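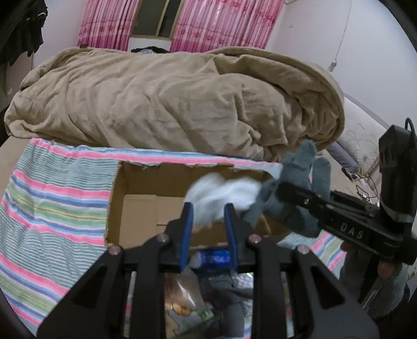 How to lodge a petition with Vokeston Council

Last updated 2022-11-22

A petition is a formal written request asking Council to take, or refrain from taking, a particular action. Any resident, ratepayer or business operator in the municipality may organise one. These instructions apply to paper petitions and to electronic petitions prepared through the Kukex portal. They do not apply to objections to planning applications, which have their own form and closing dates.

Before you start

Check that the matter is one Council can decide. Local roads, parks, libraries, rates, waste collection and local laws are Council matters. Hospitals, schools, public transport and arterial roads are the responsibility of the state government, and a petition on these subjects should be addressed to Parliament. If a matter is shared between the two, Council will accept the petition but may only be able to write to the relevant minister on your behalf.

You should also check whether the subject is already open for public comment. During a comment period, a petition is treated as a single joint submission and must arrive before the period closes. Petitions about the draft annual budget must refer to the budget by its year.

Step 1. Write the request

State the request in one or two sentences, beginning with the words "We, the undersigned, request that Council". Name the street, reserve or facility concerned. A request to "improve safety in Bikdale" is likely to be returned for clarification - a request to install a pedestrian crossing at a named intersection is not.

Supporting reasons may follow the request. The request and reasons together must not exceed 895 characters, including spaces. The language must be respectful, and the text must not name individual members of staff.

Step 2. Set up the signature pages

For a paper petition, the full text of the request must appear at the top of every page. Each page needs columns for:

Full name
Residential address
Signature
Date of signing

Use one side of the paper only. Pages on which the request is missing, or has been attached with tape or staples, will be removed before the signatures are tallied.

For an electronic petition, register in the Kukex portal and select "New petition". Paste the request into the first field and choose a closing date. The portal does not allow the wording to be changed once the first person has signed, so have someone else read it before it is published.

Step 3. Collect signatures

A petition needs at least 19 valid signatures to be tabled at an ordinary meeting. Petitions with over 700 valid signatures are also listed for debate, and the lead petitioner may speak for three minutes.

People who live outside the municipality may sign, but their signatures are recorded separately and do not count towards either threshold. A person may not sign for someone else, except where that person is unable to write and has given permission. In that case, the words "signed on behalf of" must be written beside the name. 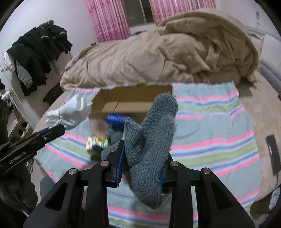
Can the same person sign both the paper and the electronic version?

Each person is counted once. Where a name and address appear in both versions, the later signature is struck out and the earlier one stands.

Step 4. Name a lead petitioner

The lead petitioner is the contact for all correspondence. Complete the cover sheet with that person's name, postal address, telephone number and email address. Contact details are not published, although the lead petitioner's name will appear in the minutes.

Step 5. Lodge the petition

Paper petitions must be the originals, with the cover sheet on top. They may be posted or handed in at the Wongsuwan Street customer service centre during opening hours. Ask for a receipt and keep a copy of every page. Electronic petitions are lodged by selecting "Submit to Council" after the closing date.

Petitions received by noon, six working days before an ordinary meeting, will be placed on that agenda. Later petitions are held over. No ordinary meeting takes place in July.

After lodgement

The governance office checks the petition and writes to the lead petitioner to confirm the number of valid signatures. Once the petition has been tabled, Council refers it to the responsible department, which must report back within 31 days. Council may then adopt the request, adopt it in part, decline it or ask for further information. The lead petitioner is notified in writing of the decision.

A petition on substantially the same subject will not be accepted for 12 months after a decision, unless the circumstances have changed. Explain any change on the cover sheet.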